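Visit report: Jernwood training flat, Wurnthorpe

21/08/2020 | 2 comments | 19 shares

I went to Wurnthorpe to see how Jernwood records household cleaning work with hand-held grippers, and to hear about the fault that had held up their bathroom sessions. The window over the tub is one of the jobs on their list. 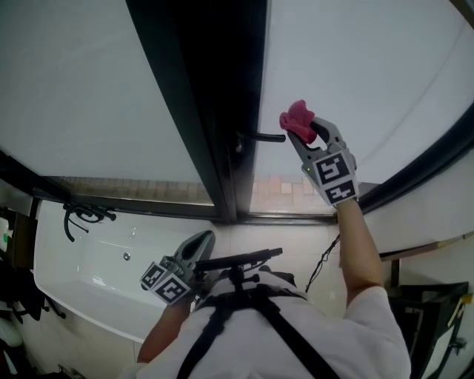
What they showed us

The visit started in the kitchen with a short talk, then we were taken to the bathroom in pairs. A person does the job wearing a shoulder rig and holding a gripper in each hand. The marker blocks on the grippers are used to work out where each hand is, and the recordings go to the group that trains the arm in the workshop, which they call Futton.

The window is a hard job for a beginner. The glass is frosted and wide, there is a bathtub under it, and the upper part of the pane means reaching well above the shoulder. The cloth has to stay pinched in the jaws while it is pushed flat against the glass. Grip too little and it slides out. Grip too much of it and the jaws touch the pane.

The fault

In December the arm was given the window job for the first time. It wiped the lower part of the pane without trouble. Near the top it lost the cloth and kept going, pushing the bare jaws along the glass. The operator hit the stop button, but the pane had a long scratch by then and the cloth was in the tub.

Two things had gone wrong. The first was in the recordings. When a person reached high, the markers on the raised hand sometimes turned away from the camera, and the software filled in the missing stretch with a guess. Out of 77 window recordings, 19 had a gap of this kind. They had all been marked as good.

The second was the force limit on the arm. It had been set for wiping counters and was left at that setting when the job changed. The Jernwood people were open about this one. There was a checklist, and the force limit was not on it.

What changed

The recordings with gaps were taken out and done again. A session is now checked before the person takes the rig off, so a bad stretch can be repeated on the spot. The force limit is set for each job and has to be entered by hand — the arm will not start if the line is blank. It also stops if the jaws close further than they should with a cloth between them.

They ran the job 60 times in the workshop on a spare pane before going back to a real window. We were shown the scratched pane, which is kept by the door. You can feel the scratch with a fingernail.

I asked about the tub. Leaning over it with both hands full looked to me like the bigger risk, and I was told the sessions are kept short for that reason. I would have liked to see a mat or a rail as well. I put this on the feedback form.

Getting there

Parking is behind the Cattaneo building and fills up early. The workshop is cold, so bring a sweater.

Last updated: 21 hours after posting

Related
Notes from the Cattaneo open house
Futton arm: counter wiping demo
Stop buttons and where to put them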